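### 4.2 Changes in task content at the picking stations

The Lorkberg site introduced robot picking at two of its returns lines in August, after a trial at the smaller Standurley depot. Before the change, each returned item was lifted from a bin by hand, checked and passed on to the sorting shelves. The arm now does most of the lifting, and the operator is responsible for preparing the bins, dealing with items the arm has refused and deciding when a run should be stopped. Table 3 gives the time spent on each of these duties over the observation period, during which 2,817 picks were logged.

Operators described the mixed bins as the hardest part of the new work. A bin of identical cartons can be left to run for long stretches, whereas a bin holding cans, cups and clear containers demands frequent attention. Transparent items were named in almost every interview. Akash Chauhan, a shift lead with long experience of manual picking, said that he had "stopped watching the arm and started watching the glass". Several of his colleagues reported the same habit, although it forms no part of the training supplied by Revlow.
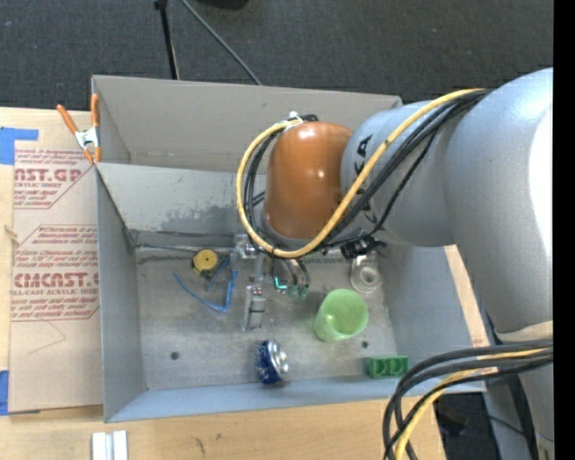
**Figure 4.** Robot arm with gripper over a bin of mixed items, including a blue can, a light green cup and a clear glass or jar. A second bin compartment lies behind.

The formal job description was not altered when the system was introduced. It still refers to "handling and checking of goods" and makes no mention of clearing faults, yet 226 stoppages were resolved by operators without calling a technician. Most of these were brief. Staff on the late shift, where technical cover ends at 6 p.m., resolved a larger share than those on the day shift, and they were also more likely to say that this work should be recognised in their grade.

Physical strain was reported less often than before. Of the 34 operators interviewed, the majority welcomed the reduction in bending and reaching – particularly those who had worked on the lower bins. Views on pace were more divided. Some felt that the arm set a steady rhythm which they could plan around; others found the waiting tiring and missed being able to work ahead before a break. Işık's account of "attentive idleness" fits these second responses well, though it was developed for control room staff and does not cover work in which the operator must also step in by hand.

Rotation between manual and automated lines was agreed informally within each team. Where it took place every two hours, complaints about boredom were rare. We return to the question of rotation in Section 5.1.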